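Against the Black Benchtop

Every renovation quote that crosses my desk in Jeltdale now seems to include a dark benchtop. Charcoal, graphite, black with a white vein. The colour is sold as low maintenance, on the theory that dark surfaces hide dirt. They hide coffee. They show nearly everything else, and a kitchen bench is mostly subjected to everything else.

The relevant property is contrast. Household dust is pale. So are flour, salt, dried soap and the minerals left behind when tap water evaporates. On a mid-grey or speckled bench these sit close to the background and go unseen until the next wipe. On black they are visible from the doorway.

Gloss makes it worse. A matte finish scatters light, so a shallow mark has little to stand out against. A polished finish returns the light in one direction and any scratch or smear breaks it up. Ivan Vasylenko, who fitted my own kitchen, quoted an extra $1025 for the high-gloss version. I declined and have not regretted it.

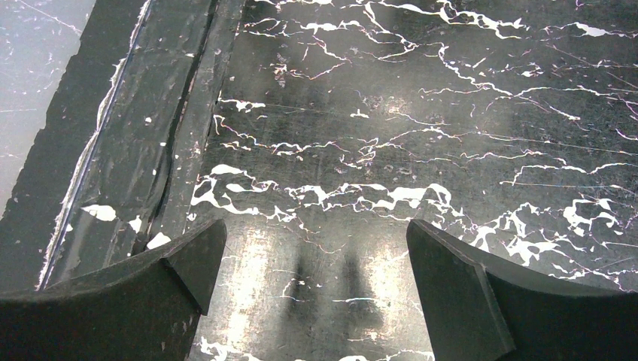 The usual defence of the marble print is that the veining disguises wear. It does so only where there is veining. White lines on a near-black ground leave plenty of plain dark area between them, and that is where the dusty specks and faint round smudges settle. Scratches are straight and veins are not, so even a faint scratch reads as a scratch. Add a patch of glare that washes out the pattern and the buyer has lost part of the decoration as well.

Maksym Kravchuk disagrees with me. He keeps a black bench, dries it with a microfibre cloth after each use and says the job takes 29 seconds. I believe him. I also think a surface that needs drying after a glass of water is poorly specified for a family of five.

My recommendation is a mid-tone, satin finish with a small irregular fleck. Showrooms keep these samples at the back, in my experience. Ask for them, take one home and leave it beside the sink for 10 days before signing anything.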